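About Khamphan

Khamphan records examples of everyday handling tasks for people who train robots. We started in Semport with one arm on one bench and now run six stations. Sombat Luangrath founded the company and still sets up every new station himself.

What We Record

Most of our work is with small things found on a desk or in a kitchen drawer. A task is kept simple: take the scissors out of the pen holder, put them back, then do the same with the marker. Operators guide the arm by hand controls and repeat each task 16 times before the objects are moved to a new spot. 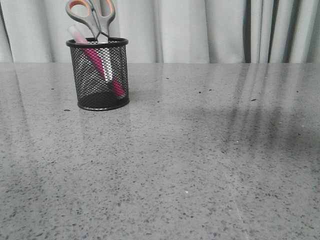

How a Session Runs

Each station has a stone-look counter and a plain curtain behind it. Two people work a session, one guiding the arm and one checking the recordings. Failed attempts are kept and labeled as failures. A standard set holds 625 examples.
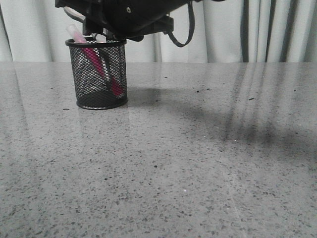
Gripper over the mesh pen cup, marker inside.

Kanyarat Jitpraphai manages the operators and writes the task sheets. Scissors get a longer sheet than most objects. The fingers should close just below the handles, on both sides, with the blades pointing down.
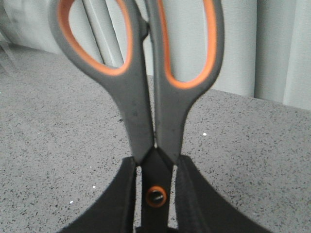 Sets are reviewed at our Lenley office, where Sze-wing Kan and Manee Boonyarit go through each recording and check its label. Anything unclear goes back to the station to be recorded again. Finished sets are delivered with their task sheets and a list of the objects used.

Working With Us

New projects begin with a short trial set. Waraporn Kaewmanee handles requests and station visits, which take place in the afternoon.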